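Sorting Table Setup and Care
Melis Workroom Handbook

These instructions apply to all staff using the white tables in Room 27. Questions may be directed to Vaughan Hapeta.

Step 1. Set out the bin and the cube
Place the square off-white bin on the right side of the table. Confirm that it is empty. Set the blue cube apart from the bin, toward the upper center. 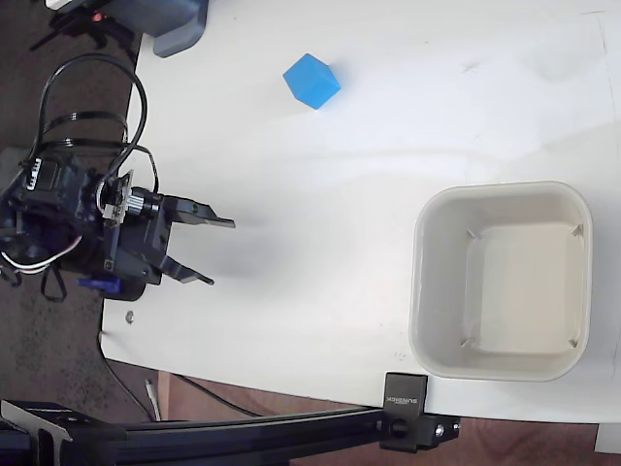

Step 2. Check the surface
Locate the two hand-drawn crosses. The lines are faint and should be redrawn in pencil when they can no longer be read. Wipe away specks with a soft cloth. Light scuffs and hairline scratches are acceptable. 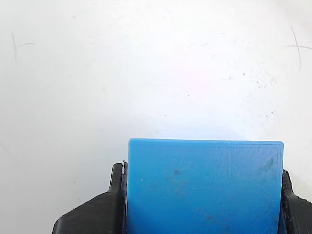 Page 43

Step 3. Record the check
Enter the table number and your initials on Form 3444 before leaving the room.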